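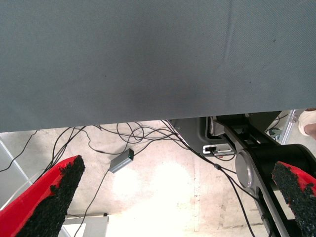 Lacey Naylor asked whether a dark cloth on the workbench is worth the bother when you're putting small gears together, or whether the bare top does just as well. She has a Witus gear kit to build and wants to know how long the cloth should hang, too.

Print this page | E-mail this page
Reading time: 2 min
2023-02-01, by Lionel Staniforth

Oh, yes, use a cloth! I've built three Witus kits on one and I wouldn't go back. Bevel gears love to roll, and on a hard top they head straight for the floor. On fabric they pretty much stay where you set them down, and you won't scratch the faces either. Gray is my favorite because both the bright parts and the dull ones show up on it (I tried white first and the glare drove me nuts).

Let it hang over the front a little, but keep the hem well clear of the floor. If you have power cords down there, coil them up and push them back so your feet don't find them. Mine is a 5-foot piece of plain twill from Jarnevby, washed once, never ironed. Wrinkles are fine – they even stop the little stuff from wandering!

Set the plate flat in the middle with the pins pointing up, and spread your gears out where you can reach them, teeth up if they'll sit that way. 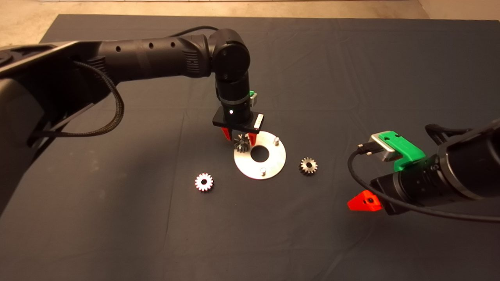
Then try each gear on its pin dry, before any grease goes near it. It should drop down under its own weight. If you have to push, take it off, wipe the bore and try again. Turn it by hand a full 15 times and listen. A gritty sound nearly always means lint, so go over the cloth with a sticky roller before you start. That's the one thing I'd nag you about. Have fun with it, these are such satisfying little builds!

Answer 2, by Cropper
Cloth is OK but terry is terrible, loops catch in the teeth. Get something flat.

Answer 3, by Brovus
I use an old bedsheet doubled over, works great. Clip it at the back or it slides when you lean on it. I lost 2 washers that way and found one of them in October.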